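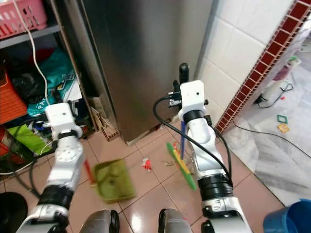 Limesell 2: lettering, color and the Rastside problem

The second issue of Limesell picks up in the tunnels under Igwe, with the salvage crew still short one pilot. I reread the first issue on Sunday before opening it, and I'd suggest the same to anyone who left a gap. Garba Obi writes and draws the book alone, and he doesn't do recap pages.

Most of the issue is one long chase through the Rastside docks. The page layouts stay on a strict grid until the crew reaches the lock, then the gutters tilt and the panels overlap. The tilt follows the failing gravity in the story, so the reading order stays clear even where the borders cross. The one exception is the spread with the cargo lift, where two balloons sit at equal height and I read them in the wrong order. The tail on the left balloon needed to be shorter.

Color is flatter than last time. Obi has dropped the grain texture he used on the hull interiors and relies on a limited set of greens and grays. On newsprint this would go muddy. Plurnora prints on a coated stock, and the dark pages hold their detail well. The digital version is darker than the print copy on my monitor, mostly in the shadows.

The script has one structural fault. The captain learns who sold the route on page 20, and the scene is over in 2 panels. The first issue spent most of its length setting up that question. A full page would have been enough, and the dock chase could have given one up without loss.

Lettering is done by hand, with a heavier pen for the ship's computer. I prefer it to the italic font in the preview.

The backup story covers the missing pilot's first contract. It's four-panel pages throughout, black and white, and the dialogue is better than in the lead. Issue three is listed for April.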